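Subject: Re: [Parnstead-home] Pale wood surfaces and spots
Date: 6 Oct 2026
List: Parnstead-home

Hi all,

Catching up after a week without internet, so forgive me for jumping in halfway down the thread.

Earlier on the list, someone wrote:
> We're down to two samples for the craft room table, the Henov
> pale one and a darker one from Nunex. My sister says the pale
> one will show every crumb and every drip of glue. Does anybody
> have a light wood-grain top they've used for a while? Does the
> pattern get too busy once your stuff is on it? And what do you
> clean it with?

I've had a pale top on my work table since December and I'd buy it again tomorrow! I paid 507 for it with delivery, plus another 30 for the edge strip (which I still haven't put on, it's behind the door with the curtain rods).

As for busy, I worried about that too. The little sample chip I got in the mail looked plain beige, and then the full top came and had all these stripes going through it. Gray, off-white, a warm tan. I sulked for a day or so and then got used to it, and now I like that it goes with both the gray cabinets and the old tan chair. 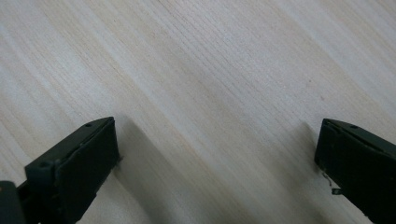 The grain on the slant, with the long tan streak

You do get specks. There are a couple of tiny dark ones and a faint reddish-brown spot over toward the right, and I couldn't tell you whether that last one is part of the pattern or something I did with the wood stain in August. It doesn't bother me. With this much going on in the grain I have to go looking for it.

Crumbs, yes, a bit. Dark thread shows up more than anything, but I sew, so I'd rather see the pins and threads anyway. For cleaning I use a damp cloth and a drop of dish soap, then a dry towel. I tried the Selvanayagam spray that got passed around on here last winter and it left streaks on mine, so try it in a corner first.

One more thing, ask for the bigger sample. It was 39 when I looked and they take it off the order if you buy. The small chip shows you maybe one stripe.

Does anyone have a good way to put on edge strip without an iron? Mine died.

Jumping off to fold laundry,
the one with the striped table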